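Trotum Planner 6: Set-Up Guide

Section 4. Two-arm tasks: holding a container open while you plan the fill
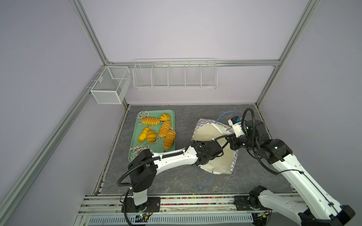
Read Section 3 first if you have not set the base transforms for both arms. Nothing in this section will work with a bad base transform, and the planner will not warn you that you have one. It will produce a smooth, confident path to the wrong place.

The worked task for this section is bread rolls from a tray into a paper bag with a handle. We picked it over the block-stacking task in the older guide because block stacking makes every planner look good. A paper bag bends, its rim moves when either arm moves, and a cord handle can end up across the opening. If your settings survive this they have a fair chance on other jobs. We make no stronger claim than that.

4.1 Before you start

You need:

Trotum Planner 6 with the two-arm license enabled
Wovex perception service, running and publishing at a steady rate
A calibration file for each arm, dated later than the last time anyone touched the mounting bolts
A tray, the items to be moved, and an open-top bag

Check the license under Settings > Modules. If "Coordinated" is grayed out, the planner will still accept two-arm task files and will run them one arm after the other. It reports success when it does this. We have asked for a proper error message and do not have one yet.

4.2 Setting up the scene model

1. Open the Scene tab and load your table and enclosure model. If you use an extrusion enclosure, model the rails as solid boxes. The detailed mesh slows collision checking and has never given us a better path.

2. Add anything that hangs from the rails, such as wire racks and baskets. The depth data on thin white wire is poor and Wovex drops much of it as noise. Enter each one by hand as a box with 6 cm of padding.

3. Add the tray as a fixed object. Let Wovex detect the items on it, but do not let it detect the tray. A patterned rim tends to be split into several small "items," and the planner will then try to pick up a flower.

4. Add the bag as a soft object. Leave the stiffness slider at its default for now.

5. Press Validate. A green check mark here means the file was parsed. It says nothing about whether the model matches your table.

6. Compare the model with the live view yourself, from at least two angles.

Note: The Validate button is the most over-trusted control in this product. Treat step 6 as the real validation.

4.3 Gripping the rim

The task file opens with both arms on the bag, one gripper to each side of the opening. The grasp detector proposes rim grasps and gives each one a score.

1. In the Grasp tab, select the bag and choose Rim, Opposed Pair.

2. Press Propose. The list is sorted by score. Ignore the sorting at first and look at where the grasps are.

3. Reject any pair in which either finger crosses the handle cord. The detector does not model cord. It sees a thin line of depth points and, on most runs, smooths it away.

4. Choose a pair that leaves both elbows clear of the tray. In a tight enclosure one forearm may have to pass over a corner of it. If so, set the minimum clearance to 153 mm for that arm and replan.

5. Run the approach at low speed with your hand near the stop button.

6. Close the grippers one at a time. Watch the force trace on each.

Caution: Do not raise the grip force to fix a slipping rim. Paper creases and then tears at the crease. If the rim slips, the grasp point is wrong.

Note on scores: The score is often read as a chance of success. It is a ranking number from a network trained mostly on rigid objects. We logged 817 rim grasps while writing this section, and a score over 0.9 told us very little about which ones would hold.

4.4 Opening and holding

1. In the Coordinate tab, link the two grippers with Relative Pose, Soft.

2. Set the spread distance. Start small and increase it in short steps. Stop when the opening is wide enough for your largest item plus one finger width on each side.

3. Turn off Auto Spread. It widens the bag until the force limit trips, and on paper the limit trips too late.

4. Choose which arm will let go to do the picking. Pick the one whose path to the tray does not cross the holding arm. The planner's own choice, shown in blue, considers joint travel only.

5. Set the other arm to Hold, Compliant.

6. Release the picking arm and wait for the rim to settle before you request a new scan. The default wait is too short for paper. We use 2 seconds.

Note: After release, the soft object model still shows the bag in its two-handed shape until the new scan comes in. Any path planned during that gap is planned against a bag that has moved. Tick Block Planning Until Rescan. It is off by default, and we can't think of a good reason for that.

4.5 Picking and placing

1. Select the items group and press Detect.

2. Check every outline against the live view. Rolls that lie close together may be merged into one item. A roll with a split top may come back as two.

3. Set Order to Nearest to Bag. "Optimal" takes much longer to compute and saved us no measurable time on a single tray.

4. Set the drop height low. The drop point should sit below the rim, clear of the handle cord.

5. Run one item. Rescan. Run the next.

6. Only after a full tray has gone well should you switch Rescan to Every Third Item, if you switch it at all.

4.6 If it goes wrong

Planner reports "No path found" with clear space in view: The padding on a hanging rack is probably too large, or the rack has been entered twice. Open the object list and look for duplicates.

Planner reports "Task complete" with items still on the tray: Detection lost them partway through. The planner counts from its own list and does not look again at the end. Add a final Detect step to the task file.

Holding arm drifts inward: Compliance is too high. Lower it by small amounts. If it still drifts, redo the payload settings in Section 3.

Error 79: Listed in the reference manual as "transient, retry." In our logs it came with a stale transform nearly every time. Restart Wovex, check the time stamps, and do not simply retry.

4.7 About the Upadhyay preset

The Upadhyay preset ships with the planner and is labeled "recommended for bags and pouches." It sets the spread, compliance and wait time in one click. It may suit thick plastic. On paper, its spread was too wide and its wait too short. If you load it anyway, go back through 4.4 from step 2 and enter your own values.

The settings in this section were checked on the Uvonwood bench build only. Last revised Tue 19 September. Settings for lidded boxes are in Section 5.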